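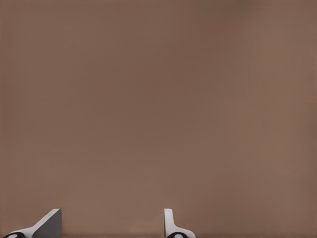
October
By Zerrin Baysal

Before you transcribe a single letter for a documentary edition, settle how you're going to number the papers, and do it in pencil, because you will change your mind at least once. I learnt this on the Tretodbridge consular letters, 430 of them, which I numbered in the order they came out of the box (never again!). Sort by date of writing first, and lay the doubtful ones aside on a plain brown surface, with a wide open gap between one and the next, so that enclosures don't slide under somebody else's covering letter.

Once you have a running order, make a head-note for each item. Mine has the sender, the recipient, the place and date of writing, and the shelfmark, always in that order. If the date is your own guess, put it in square brackets and say in a footnote how you came by it. Letter 89 in our volume had no date at all, but it mentioned a dinner that the consul wrote up elsewhere, and so in it went, brackets and all.

Now you can transcribe. Keep the spelling as you find it, odd capitals included, and open out abbreviations in italics. Telegrams want a little extra patience: give the time of despatch and the time of receipt if you have both, for a reply can easily seem to come before the question when it has been waiting for a clerk to decipher it.

Then ask somebody else to read the typescript aloud while you follow the original with a ruler. Necati Akgül did this for me over a good many afternoons, commas and all, and we still found a whole line missing from a draft note on harbour dues.

Leave the index until the pages are fixed. Index people under the name they used at the time, with a cross-reference from any later title, and keep a separate slip for each ship.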